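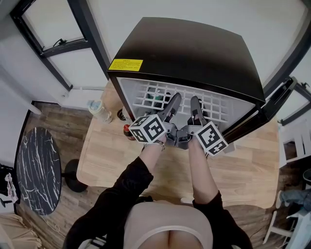 通知まわりの設定は、Firkonoraを入れたらわりと早めに済ませておくのがおすすめです。私は後回しにして、寝ている間に届く「あいさつ」の山で目が覚めました(笑)。以下はスマホ版の画面で書いています。2025年5月17日時点の表示なので、ボタンの名前が少し違っていたら読み替えてくださいね。

## 5. 「あいさつ」の通知をしぼる

「あいさつ」は、相手のプロフィールの手のマークを押すと飛ぶ、ひとことも書かなくていい合図です。かわいい機能なんですが、初期設定だと全員から届きます。

1. 右上の自分のアイコンを押して「設定」を開きます。
2. 「つながり」→「あいさつ」と進みます。
3. 「受け取る相手」を「全員」から「友だちのみ」に変えます。
4. 「まとめて知らせる」をオンにします。間隔は2時間か8時間が選べて、私は8時間にしています。
5. いちばん下の「保存」を押します。

**メモ:** 「保存」を押さずに戻ると、何の確認もなく元の設定に戻ります。私は2回やりました。 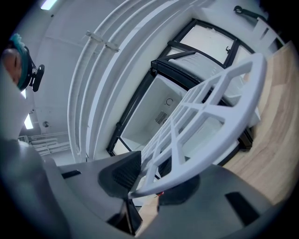
友だちの数が増えてきたら、リストで分けておくとぐっと楽になります。「家族」「仕事」「趣味」くらいのざっくりした分け方で十分で、私は最初に張り切って17個も作ってしまい、誰をどこに入れたのか自分でもわからなくなりました。リスト画面を「格子表示」に切り替えると、上の写真の白い棚みたいに四角いマスが縦横に並んで、その中に友だちのアイコンが入ります。一覧表示より断然探しやすいですよ! 切り替えは画面左上の小さなマークからどうぞ。

**注意:** リストを削除しても友だちは消えませんが、そのリストにかけていた通知の設定は消えます。先に別のリストへ移してから削除してください。

## 6. Jinosikと連携している場合

予定表アプリのJinosikとつないでいる人は、もうひと手間あります。誕生日のお知らせが両方から来てしまうんです。

1. 「設定」→「外部アプリ」を開き、Jinosikを選びます。
2. 「誕生日」のチェックを外します。
3. Jinosik側も一度開いて、同期のマークが緑になるまで待ちます。うちの回線だと5分かかりました。

昨年11月より前の版を使っている人は、手順2の項目が「記念日」という名前になっています。中身は同じです。 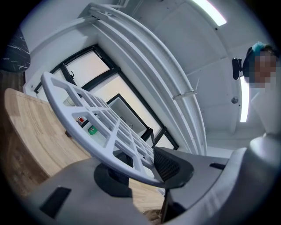 ## 7. 特定の相手だけ止めたいとき

ブロックするほどでもないけど、ちょっと多いな……という相手には「おやすみ」を使います。

1. 相手のプロフィールを開き、名前の横の「…」を押します。
2. 「おやすみにする」を選びます。
3. 期間を決めて「はい」を押します。

相手には何も伝わりません。投稿も今までどおり見えますし、こちらからあいさつを送るのもOKです。ただし、送ったとたんに「おやすみ」が解除されるので、そこだけ気をつけて!

**注意:** グループの中で届くあいさつには「おやすみ」が効きません。グループごとの通知は次の章の「グループ設定」で変えられます。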